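Soler amplía su programa de devolución de envases de bebidas a 22 municipios

Purarton, 30 de septiembre de 2026. La distribuidora de bebidas Soler ha anunciado hoy la ampliación de su programa de devolución de envases, que pasará a estar disponible en 22 municipios de la comarca de Purarton. El servicio permite entregar botellas de plástico y cartones de bebida en los comercios adheridos y obtener a cambio un saldo canjeable en compras posteriores.

La fase inicial, desarrollada desde junio en el municipio de Taltness, contó con la participación de 2232 hogares. A la vista de los resultados, la compañía ha decidido extender el servicio a toda su red de reparto y mantener sin cambios las condiciones ofrecidas a los participantes.
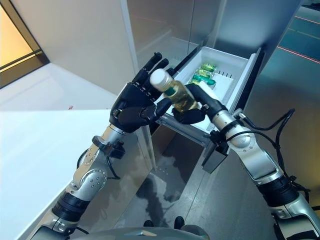
La gestión logística corresponderá a Markico, empresa encargada de la recogida en los puntos de venta y del traslado de los envases a la planta de clasificación de Purarton. El acuerdo entre ambas sociedades contempla rutas compartidas con el reparto ordinario —los vehículos que entregan mercancía retirarán en el mismo trayecto el material devuelto— y recogidas adicionales en los meses de verano.

Podrán adherirse al programa los comercios de alimentación, las cafeterías y los centros de trabajo que dispongan de un espacio cerrado para el almacenamiento temporal. Soler facilitará los contenedores y la señalización sin coste para el establecimiento. La previsión es alcanzar aproximadamente 300 puntos de entrega al término del primer año.

Se admitirán envases de té, zumo, agua, leche y bebidas vegetales, con independencia de la marca o del país de procedencia. Las botellas deberán entregarse vacías y con el tapón puesto; los cartones, escurridos y, en la medida de lo posible, plegados. Quedan excluidos el vidrio y las latas, que seguirán el circuito municipal habitual.

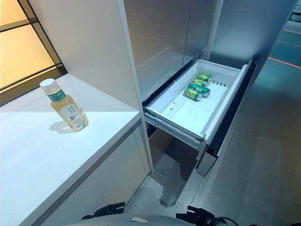
Condiciones de participación

El alta es gratuita y puede tramitarse en cualquier comercio adherido o a través de la página web de Soler. Cada hogar recibirá una tarjeta en la que se anotará el saldo correspondiente a los envases entregados. El saldo no caduca durante la vigencia del programa y no puede canjearse por dinero en efectivo. 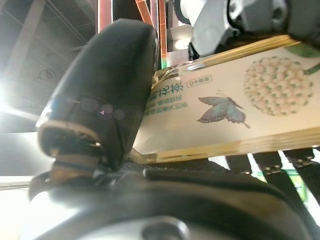 Los usuarios dados de alta en Taltness conservarán su tarjeta y el saldo acumulado, sin necesidad de realizar ningún trámite. Para los nuevos municipios, la compañía ha previsto una primera emisión de 3000 tarjetas, que se distribuirán por orden de solicitud.

Los establecimientos interesados pueden solicitar su adhesión en el departamento de atención a comercios de Soler. La relación completa de municipios y puntos de entrega se publicará en la página web de la compañía antes del inicio del servicio en cada localidad.

Contacto para medios de comunicación: Departamento de Comunicación de Soler, Purarton.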